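Search this site Go

About Pumia

Hi, and welcome! I run Pumia, a little school for everyday kitchen skills, and I've been at it long enough that my own spoons have migrated into the classroom and never come home. We teach setting a table, clearing it again, putting food where it belongs, and wiping down so the next person isn't cross with you. Cooking comes later, if you want it (plenty of people don't).

It all began one April at a friend's place on Csizmadia Street, with one table and a box of mismatched dishes. I've got a soft spot for mismatched dishes. Matching sets look lovely in a cupboard, but when you're learning it helps so much to be able to say "the orange bowl" and have everybody reach for the same thing!
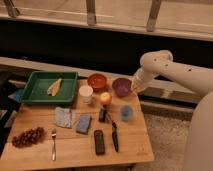
The practice table, with the green tray at the back.

We still start everybody at a table like this one. Bowls, a cup, some fruit, a cloth, all out at once, the way a kitchen table gets by the middle of the afternoon. Then we talk about what goes first. I'm a food-first person myself. One of our teachers is a cutlery-first person and we've agreed to teach both, after a fairly long lunch.

Our beginner course is called Tutine and it runs for 40 hours, in small groups. After that there's Plonon, which is for people who want to run a shared kitchen at a club or a boarding house, and that one gets into shelves, labels and whose turn it is.

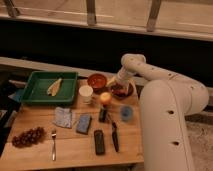

Do I need to bring my own dishes?
Everything you'll use is here already, but you're welcome to bring a favorite cup.

I get asked a lot about the odds and ends. Why is there a remote control next to a fork? Well, have a look at your own table tonight! Things from other rooms wander in, and sorting them out is half of clearing up, so they get a lesson of their own. The sponge and the napkin get one too (I could go on about sponges, and in week 2 I do).

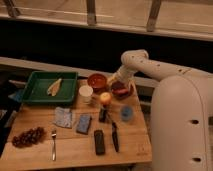
Pumia School Booklet, page 2

We've had 2,000 people through the beginner course now, which makes me very happy and explains the state of the tea towels. Some come on their own, some come with a parent or a roommate, and a few have come back to do it all over again. If you'd like a place, send us a note through the contact page and tell us what your kitchen table looks like right now. I read every one, and I promise mine is worse.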